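Sorville Clothes Room
We are looking for people to sort and fold

Place: Gorndale, the ground floor behind the old Anberg shoe shop
Kind of work: paid, part time, 16 hours in a week
Start: in November, when the winter collection comes in
Places free: two

Who we are

Sorville is a small clothes room. Families in Gorndale and in the villages near it bring us clothes they do not need any more, and other families come and choose from them. We also send parcels to schools when a teacher writes to us and asks. I started the room together with my neighbour Bạch, in one half of her garage, and last year we gave out 2000 pieces of clothing. Now we have a proper room with shelves, a long table and good light from the street side. We have also more bags than two persons can open, and for this reason I write this advertisement.

What you will do

Most of the work is done standing at the table. You open a bag, take out one piece after the other and look at it well. You check the collar, the underarms, the hem and the seams on both sides. A T-shirt with a small hole goes to the mending box. A T-shirt with a large stain goes to the rags, and please do not be too soft about it, as a child should not have to wear something we would not wear ourselves.

After this you sort by size. Many labels are washed out or cut off, so you will learn to compare a piece with the ones that are already on the shelf. Then comes the folding. For every kind of clothing we have one way of folding, and we ask all people to keep to it, also if at home they do it differently. When the piles are the same width, the shelf stays in order and the visitors find their size without pulling everything down.

On parcel days you pack what the schools have asked for, write the list by hand and put it on the top. A full parcel has 26 pieces. You close it and carry it to the door.

You will also sometimes speak with visitors. Some of them are shy the first time. We do not ask why they come, and we do not keep their names.

What we hope to find in you

You are patient and you can do the same thing many times with care. You can stand for three hours with a pause in between, and lift a bag of clothes from the floor to the table. You come when you have said you will come - and if you cannot, you telephone before.

You do not need a certificate or experience in a shop. Your English does not need to be perfect either. Mine is not, and it has been enough.

If you can sew a button or repair a seam, please write it in your letter. We have an old sewing machine and it is standing still most of the week.

How we show you the folding

In your first week you work beside me. We begin with T-shirts, as they are the most common thing in the bags and also the thing that most often goes wrong. A T-shirt is soft and it does not want to lie straight. First you lift it by its two upper corners and hold it wide over the table, so that the cloth is tight between your two sides and the rest hangs down.

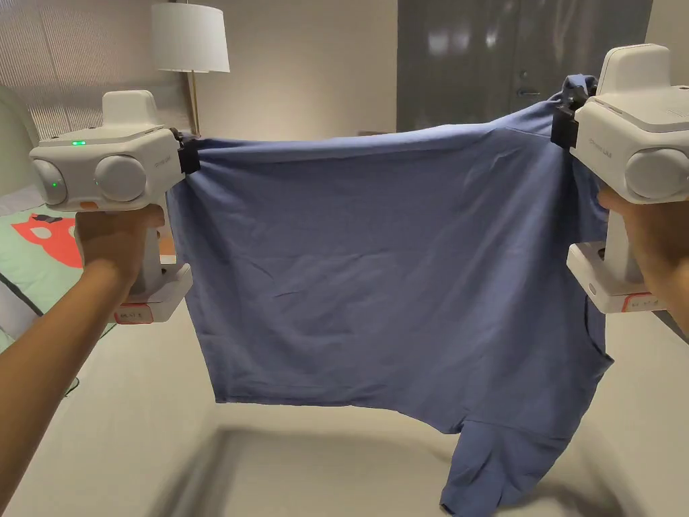 Then you let it down slowly, the bottom hem first, and you smooth it from the middle to the outside. The sleeves come in next. They are what makes a pile crooked, so lay each one flat before you fold it over the body. After this you fold the shirt in half and once more in half, and it goes on the pile with the fold to the front. In the beginning everybody is slow with this. I prefer a slow person with straight piles, and the speed comes alone after some days.

Trousers and jumpers we learn in the second week, and baby clothes at the end.

What we offer

The pay is 300 in a week, before tax, and you receive it every week. There is tea, a warm room and a small kitchen where you can heat your lunch. You may choose mornings or afternoons, but we ask you to stay with your choice until the end of the winter. Your travel inside Gorndale is paid if you keep the tickets.

How to apply

Please write a short letter, half a page is enough. Tell us who you are, which hours are good for you and how we can reach you. Put it in the green letter box beside our door or give it to me or Bạch during opening hours. You are also welcome to come in before and look at the room. We answer every letter, also when the answer is no.

Vitória Carvalho
for the Sorville Clothes Room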